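Household and Laundry > Folding and Storage

Hand towels: fold in half or thirds?

gidport_gal
Posted 9 November 2023
I'm redoing how we keep the hand towels in the back bathroom. They are the orange terry kind with cartoon faces and bunnies and a white woven hem. I've always folded in half and in half again, but the hem ends up on the outside and the stack leans. The shelf is from Lilta and the space between boards is 152 mm, so height matters. What do you all do?

flonder
Thirds the long way, then in half. Hem goes inside. Stack stays flat.

mopbucket2
Thirds is too thick for a 152 mm gap if you have more than a few. I stay with halves and put the folded edge to the front. Folding on a hard counter helps more than the method does. On a bed you never get the corners to meet.

gidport_gal
I already use a stone top.

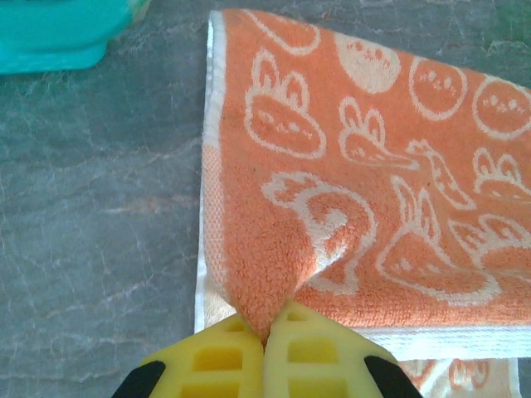
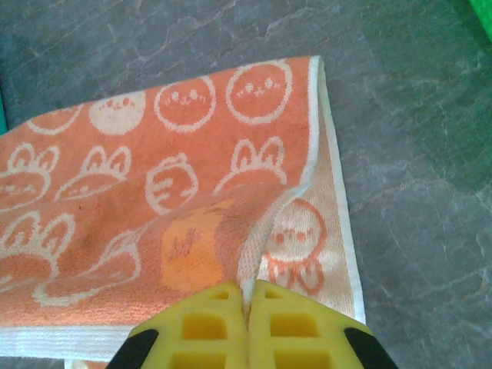
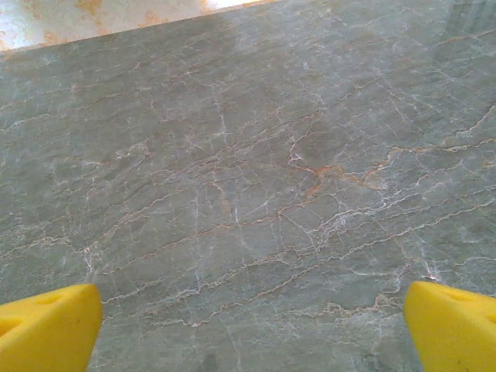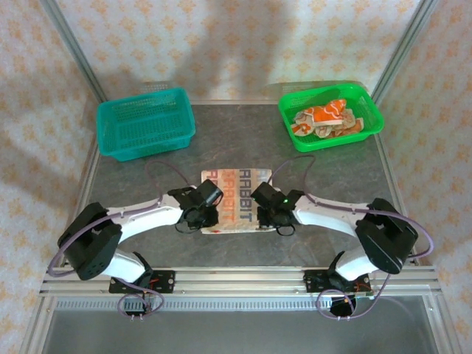
I take the corner first and then straighten the hem. Maybe I should start from the middle.

flonder
Start with the hem. The woven part doesn't stretch like the terry does, so if the hem lines up the rest will follow.

mopbucket2
I disagree. Hems shrink. Mine came out of the wash narrower than the towel, and lining them up gave me a bulge in the middle every time. Match the corners and let the hem do what it wants.

tidy_in_february
Second picture, there's a small dark smudge on the orange. I would treat that before it goes on a shelf. Dish soap, cold water, leave it 2 hours.

gidport_gal
I saw that after I posted. Will try the soap.

iwasaki_fan
How about rolling them and standing them in a basket? The teal one is empty. Mine measures 148 mm deep and rolled hand towels stand up fine in it.

flonder
Rolled towels look like a gym. They also come undone when you pull one out.

iwasaki_fan
Mine don't. Roll from the end without the hem.

gidport_gal
I'll do thirds for the shelf this week and roll the extras. If the stack is too tall I'll go back to halves.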